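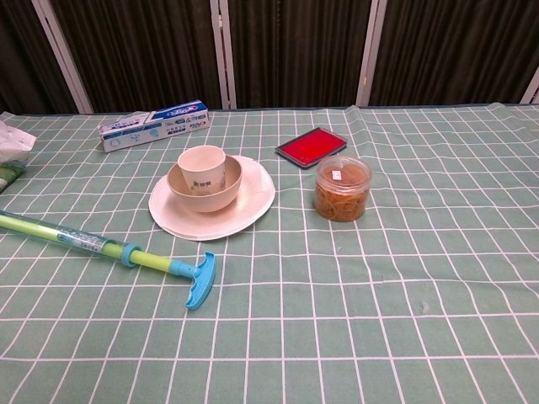 Grimeck to replace disposable plates at community meal sites

The town of Grimeck will stop buying single-use plates and bowls for its community meal program and move to reusable tableware washed at a central kitchen, under a supply contract approved Thursday.

The contract covers 1,000 place settings from Ivamer, a regional catering supplier. Each setting consists of a dinner plate, a bowl and a cup. The items will be held in common and moved between meal sites in stackable crates, with no site keeping its own stock.

Paper plates are currently used at every location in the program. According to the purchasing report, the town paid for disposable tableware out of the same budget line as dry goods, and the cost was not tracked separately until last year. The report found that plates and bowls made up the largest part of the non-food spending on that line.

Under the new arrangement, used tableware will be scraped on site, packed dry and taken to the kitchen on Dehghan Street the same evening. The kitchen has one conveyor dishwasher, which was installed for the school lunch service and stands idle after 3 p.m. The report rates the machine at 57 racks per hour. Meal program loads will be run between 5 p.m. and 8 p.m. and returned to the sites the next morning.

The final rinse will be held at the temperature set in the county food code, and staff will log the reading at the start of each run. Plates with chips or cracks are to be pulled before washing and recorded as losses. Ivamer will supply replacements at the contract price for the first two years, after which the price may be adjusted once a year.

The town tested the system in the Ratgate district during the spring. The trial used 40 settings at a single weekly supper. A total of 724 plates were washed over the test period, and the report lists breakage as low enough that no reorder was needed. Drying time was the main problem. Bowls stacked too soon after washing held water in the foot ring, and the loads had to be spread out on racks a second time. The new crates have slotted bases to allow drainage.

Sites without a loading door will change over last. Two of them are reached only by stairs, and the purchasing office has not yet decided whether crates for those rooms will be packed at half weight or carried by a second driver. Paper tableware will remain available at both until that is settled.

Existing stocks of paper plates will be used up before the change takes effect at each site. The first deliveries of reusable settings are scheduled for June, starting with Ratgate. Meal times and menus are not affected.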